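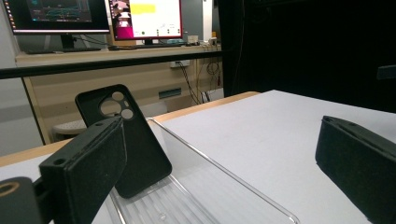 ## 4. What the players told me, and what the recordings showed

I went into this part of the study expecting a fairly dull answer. The question was simple enough: when a large jazz ensemble rehearses a new chart, who decides how the ends of the phrases go? The textbook answer is the lead trumpet. Everybody in a big band learns that in high school, and everybody repeats it. I repeated it myself for years, from the second trombone chair, while quietly following the lead alto on anything slower than a medium swing.

So the rehearsal tapes from Berkar were a bit of a surprise, and a bit of a relief too.

### 4.1 The material

I worked with three bands. The Berkar band is the oldest and plays mostly original music written by its own members. The Drustska band is a college group with a high turnover (most players stay two years, some only one). The Ruawai band plays for dancers and has the thickest book of the lot, much of it in handwriting that only the players can read. All of them let me put up microphones by section and leave them running, tuning and arguments included.

From those recordings I marked 3,351 phrase endings. A phrase ending, for my purposes, is the release of the last sounding note in a written phrase played by at least two sections together. I left out endings under a soloist, and I left out fermatas, where the conductor's hand settles the matter and there's nothing left to study. Falls and doits stayed in. I went back and forth on that one, as falls are messy and you can make a case that a fall has no ending at all, just a place where you stop hearing it. In the end I counted the start of the fall as the release and moved on.

For each ending I noted which section let go first and whether the others were pulling closer to that section over repeated run-throughs of the same passage. The second part matters more. Anyone can cut off early by mistake. What I wanted was the section that the rest of the room drifted toward.

### 4.2 Who leads the release

At fast tempos, the old answer holds up fine. The trumpets set the release and the trombones and saxes come to meet them, usually by the second or third pass. In the Drustska band this was so consistent that I stopped finding it interesting and started using those passages to check my marking.

Slow tempos are another story. In ballads the room drifted toward the saxophones in all of the bands, and in the Berkar band it drifted toward the baritone in particular. I listened to those passages far more often than I needed to. The baritone player there has a way of thinning out a low note before letting it go, and you can hear the bass trombone start to do the same thing, and then the fourth trumpet (who sits nowhere near either of them!). Nothing was said about it in any rehearsal I recorded. I asked the players later and most of them named the lead trumpet as the person they followed on everything.

I find that gap between the talk and the playing really hard to explain away. One reading is that people give the answer they were taught. Another is that "following" means something different to a brass player, something closer to taking responsibility for the volume and shape of a phrase, with the cutoff as a side matter. A trombonist at Ruawai put it to me as "I play with the lead and I breathe with the reeds," and I have been chewing on it ever since. Her section does breathe with the reeds. You can hear the intake on the close microphones.

Medium tempos fell in between, without a clean crossover point. I had hoped for one. I even drew a nice curve early on, from the first batch of Drustska tapes, and then the Ruawai material flattened it. Dance bands hold their releases longer across the board, and I suspect the floor has a lot to do with it, but I only recorded rehearsals, so I can't say more than that.

### 4.3 The room

One thing I should have planned for and didn't was the seating. Berkar rehearses in the usual block, saxes in front, trombones behind them, trumpets at the back. Ruawai rehearses in a horseshoe because the hall has a piano that can't be moved. In the horseshoe, the trombones look straight across at the saxes, and it would be strange if that made no difference to how they play together.

To get at this I asked the Berkar band to try a horseshoe for part of one evening in February. They were good sports about it, mostly. The drummer hated it and said so between takes. The drift toward the saxes on slow passages got stronger, and it also showed up on a medium-tempo chart where I hadn't heard it before. One evening with one band doesn't prove much. Still, it lines up with what I heard at Ruawai, and I'd like somebody with more patience than me to do it properly, with the bands swapping layouts over a whole season.

Figure 5 in the appendix gives the two seating plans, with the microphone positions marked.

### 4.4 A note on the marking

All endings were marked by ear first and then checked against the waveform. I redid 500 of them from scratch after a long break, without looking at my first set of marks. Where the two sets disagreed it was nearly always on soft endings in the trombones, which decay into the room in a way that makes the release a matter of taste. I kept the later mark in those cases. Readers who would have kept the earlier one will find both in the supplementary tables.

I also had help from the Gestovgate archive, which let me compare my marks with older rehearsal reels in its collection. Those reels were made with a single microphone, so I couldn't separate the sections well enough to use them in the main count. What they did give me was a sense of how much the talk in rehearsals has changed. On the old reels the leader sings every cutoff out loud – sometimes with words I won't print here – and the band plays it back. In my own recordings the leaders mostly say "together, please" and leave the players to sort it out, and the sorting out is the thing I ended up studying.

The next section takes up entrances, where the picture is tidier and the lead trumpet gets some of that authority back.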